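5. Looking after your Flirano sorting tray

Your Larthorpe bench comes with the deep grey Flirano tray, and with a little care it will give you years of good service. It is the part of the bench that works hardest, what with everybody dropping things into it from morning to night, so do please read this section before you fill it for the first time.

Before first use

1. Lift the tray out of its packing by two opposite walls. It is heavier than it looks – a second pair of hands is very welcome.

2. Lower it into the bench opening and press gently on each corner in turn. If it rocks, loosen the 4 levelling feet, settle the tray again and tighten them by hand.

3. Wipe the floor with a soft cloth and warm water, working down from the sloped walls, and dry it well.

NOTE: The drain cap (part 1905) is sold separately. You will only want it if you keep very small things such as beads or pins.

Everyday use

4. Put things in a few at a time and leave a bit of floor showing between them. Small bits and bobs do like to gather at the foot of the slopes, and they are far easier to pick out when they haven't got something bigger sitting on top.

5. Press down the loose end of any sticky tape before it goes in. Clear plastic tubs and boxes are best laid in last, as they are easily missed under a bright lamp.

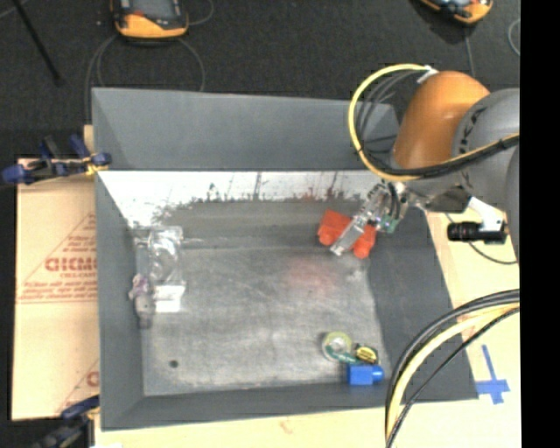 Scuffs and smudges on the floor are quite normal after a few weeks and do no harm at all. If they bother you, a dab of Memon cream on a damp cloth will soften the look of them, though you won't get back the finish it had on the first day.

CAUTION: Never use wire wool or scouring powder. Do not load the tray beyond 100 kg.

For spare feet and the Drerideo lamp bracket, see section 4.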